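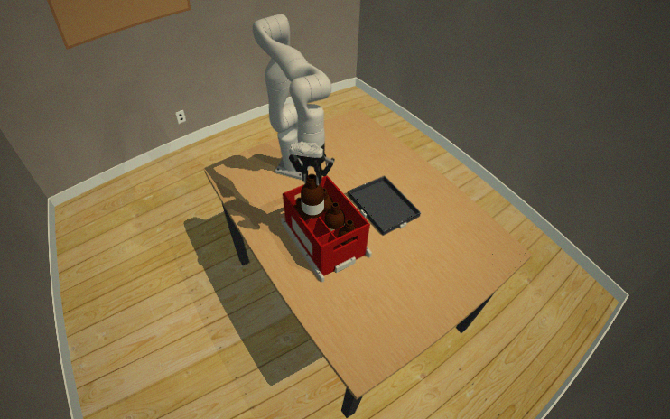
Remote Arm Operators (Part Time, Paid)

Vadholm is looking for people to steer a simulated robot arm through simple handling jobs. You sit at a desk in our office with a hand controller and a screen, and you move the arm and its fingers yourself. The software records what you do, and the recordings are used to train the arm's control program. We have openings for 10 operators, starting in April.

The work

Most of the first block is the bottle task. The arm is fixed to a wooden table next to a red crate with brown bottles in it, and there is a shallow dark gray tray to the right of the crate. You bring the fingers down over a bottle, close them on it, lift it clear of the dividers and set it upright in the tray. Then you go back for the next one. When the round is over you press the pedal, the table resets with the crate at a new angle, and you start again.

A bottle that tips over is not a problem. Mark the round as failed and go on. Please do not try to rescue a bad grasp by shaking the arm, as those rounds have to be removed by hand later. Slow and steady movement is worth more to us than speed, and there is no bonus for finishing more rounds.

Our target for the bottle task is 3528 accepted rounds across all operators. After that the group moves on to a stacking task, which is still being set up.

Hours

Shifts are four hours, morning or afternoon, with a break every 45 minutes. Morning shifts start at 8:30 a.m. and afternoon shifts at 1:15 p.m. We ask for at least two shifts a week. You can swap with another operator as long as Seon-mi Oh hears about it the evening before.

Who can apply

You need to be 18 or older and allowed to work in the US. You do not need any background in robotics or programming. You should be comfortable looking at a screen for long stretches and using both hands, one for the controller and one for the finger trigger. Left-handed operators are welcome – we have two left-handed controllers and would like them to get used.

If you have worked with the Moltley controller before, mention it. You will still do the training, but you can skip the first exercise.

Training and pay

Training takes almost two full shifts and is paid at the normal rate. Guangming Song runs it in groups of three. You begin by moving the empty gripper from point to point, then do single bottles, then whole crates. Pay is hourly and goes out every other week.

How to apply

Use the form on our jobs page and choose "Remote arm operator." Tell us which shifts you can work and when you could start. A resume is fine but not required. Yesenia Ibarra reads the applications and will invite you to a 30-minute trial at the controls. Bring glasses if you wear them for screen work.

Questions about the task itself go to Guangming. Questions about hours or pay go to Yesenia. Both can be reached through the same form.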